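Bench notes > Two-arm cell > June > Drawer task, collection

June, started 7:40 a.m.

Cabinet moved back to its taped corners after someone (Indrek) borrowed it to hold down a poster. Re-checked the drawer travel by hand. It still sticks a little at the start, same as before, and I've decided that this is a feature of the task and will say so with a straight face at the review.

Goal for the batch is 310 good episodes of open drawer, pick one thing, drop it in, close drawer. We have 104 on disk. Ülle went through them last night and threw out more than I would have, mostly for what she calls "dithering," where the operator parks the gripper over the parts and thinks about lunch. I recognized several of my own. She's right that the policy copies it. The last checkpoint we trained hovered over the red button for so long that Mārtiņš went and made coffee, and it was still hovering when he came back.

Changes from this morning:

- Left arm does the drawer, right arm does the picking. Always. In the older set we let people choose, and the model learned to choose too, usually both.
- Episode cap is 40 seconds. If you aren't done by then, discard and reset. Don't save it with a note saying "slow but nice."
- Parts get scattered by whoever is NOT driving. Kęstutis puts everything in a tidy row if you let him drive and scatter, and then his success rate is wonderful.
- Drawer starts closed and empty. I know.

Operators today: me, Kęstutis, Svatopluk after lunch. Svatopluk is new on the leader arms and apologized to the cabinet twice. His episodes are smoother than mine, which I'm not going to dwell on.

Trouble, in order of annoyance:

1. Left wrist clips the drawer lip if you come in too low. Raised the start pose by two fingers (mine, medium-sized). Better. Should be measured properly at some point by a person with a ruler.

2. Cable bundle by the left base drags on the mat when the elbow drops. It hasn't caught on a part yet. Asked Curthorpe for the longer clips again. They replied with a brochure.

3. Recorder dropped the gripper channel on 2 episodes before noon. Restarted the Plarness logger and it behaved. Both files deleted. If you see a gap in the numbering, that's the gap.

4. The mat has creases. Vasiliauskas says leave them, since the demo site will be no flatter. Fine by me, I wasn't going to iron it.

Open question from Ülle: do we keep episodes where the pick fails once and the operator recovers? I say yes if the second try lands, and tag it "retry". She wants them in a separate folder until we've trained with and without. We're doing it her way because she runs the training.

4:15 p.m. Nearly everything from the afternoon looks usable on a quick scrub. Full check tomorrow, eyes permitting.

To do: tag retries, copy the day's folder to the big disk, ask Indrek to find something else for the poster.

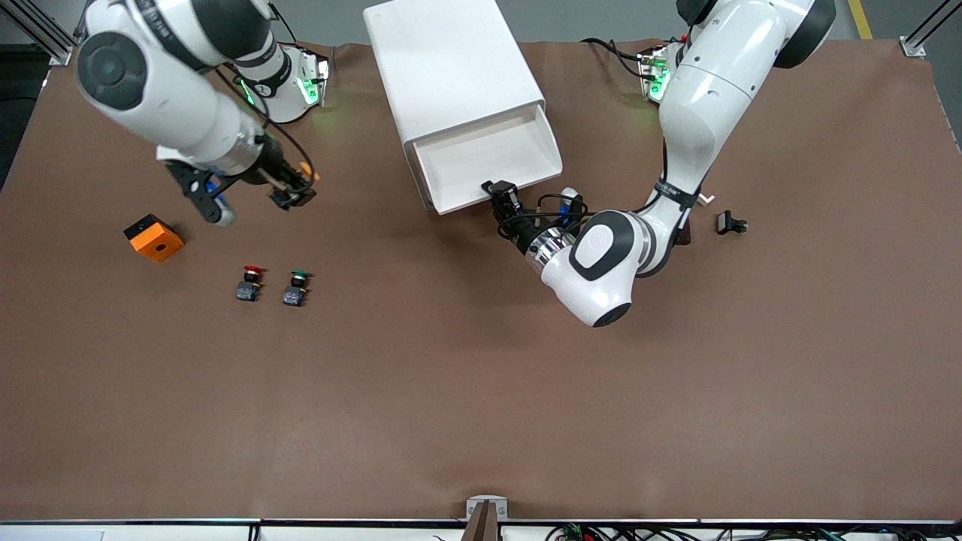

Drawer task: left gripper at the open drawer, right one over the parts.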